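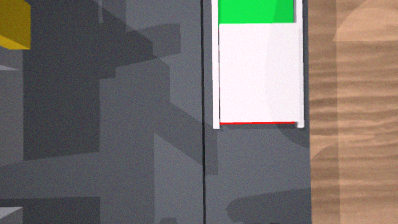
# Planning Before Motion: A Conversation with the Bench Simulation Group

The motion software group at Ferholm has spent much of the past year on a single simulated workbench. The bench carries an arm, four bins with yellow handles, and four switches in white and red. The group's planner, known internally as Gemis, must choose a bin, operate the matching switch, and bring the arm back to a safe posture without touching anything else on the table.

Trinidad Castillo leads the group. Arnel Rivera maintains the planner, and Lorna Salazar is responsible for the perception layer. They spoke with this newsletter in April.

Ms. Castillo began with the choice of task. "A row of identical stations is a hard test for software, even though it looks simple to a visitor," she said. "If the planner confuses the second bin with the third, the motion can be flawless and the result is still wrong. We wanted a bench where identity matters as much as geometry."

Each bin is therefore treated as a record in the world model, linked to one handle and one switch. The record holds a pose, a state and a confidence value. Mr. Rivera explained that the planner is not permitted to act on a record until its confidence has passed a set threshold. "Earlier versions would plan against a stale pose and correct on the way down," he said. "That saved time in most runs. In the others, the wrist arrived at the wrong station, and the log gave us very little help in finding out why."

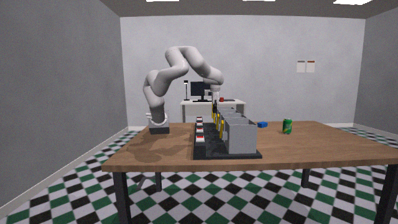

*The simulated bench, with the four switches to the left of the bins.*

The order of the stations has proved to be a practical concern. The bins stand one behind another, and a camera placed low at the front of the table sees mainly the nearest. Ms. Salazar's team responded by combining estimates from several viewpoints and by passing the planner a measure of how much of each object was hidden.

"We used to report a pose or report nothing," Ms. Salazar said. "Now we report a pose together with the reasons to doubt it. Arnel's code can then decide whether to look again from another side."

Shadows were a further source of error. The renderer produces crisp shadow edges on some surfaces, and the first segmentation model treated several of them as object boundaries. Ms. Salazar said her team chose to keep the shadows in the training scenes and to vary the lighting more widely. The current model was trained on 620 scene layouts, and a separate set of layouts is held back for evaluation.

The blue block and the green can have no part in the task. They remain in the world model as obstacles, and their positions change between layouts. According to Mr. Rivera, they have exposed more faults than any other item on the bench. A can close to the fixture narrows the set of approaches the planner may use, and an early release sometimes returned no plan when a longer path was available. The search now runs in two stages, with a coarse pass for the whole arm and a fine pass for the last part of the approach.
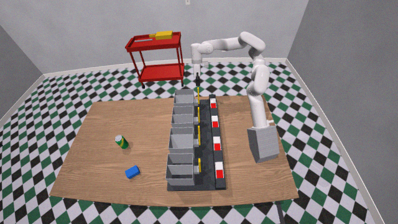 ## Control and Recovery

Once a path has been approved, it is handed to Cruzado, the group's trajectory controller. Teodoro Policarpio, who wrote most of it, described its duties as narrow by design. It follows the path, watches joint error and contact force, and stops if either one leaves its allowed range.

"The controller does not get to be clever," Mr. Policarpio said. "If something is wrong, it stops and returns the problem to the planner with a code. We have 14 such codes. Each of them has a test, and each test must pass before a release goes out."

He regards recovery as the least finished part of the system. When the gripper misses a switch, the planner can retreat and try again, but it does not yet learn from the miss within the same run. A change to address this is under review.
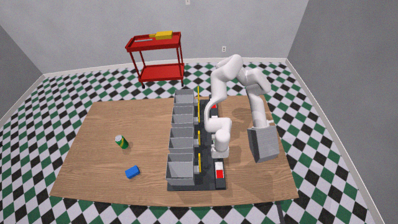 *The arm over the switch side of the base plate, with the wrist just above the nearest mount.*

Asked how the group examines a failed run, Mr. Rivera pointed to Rerik, a replay tool that shows the planner's beliefs beside the simulated state at each step. An engineer can pause at the point where the two diverge and restart the planner from there with different settings. "It has changed our meetings," he said. "We used to argue from memory. Now we open the run."

Ms. Castillo said that the next release will be number 7 and will include the revised recovery logic if the review is completed in time. The group also intends to test the planner with the handles and switches assigned in a different order, so that the layout itself can no longer serve as a hint.

"I would expect the numbers to drop at first," she said. "We have told our managers to expect that as well."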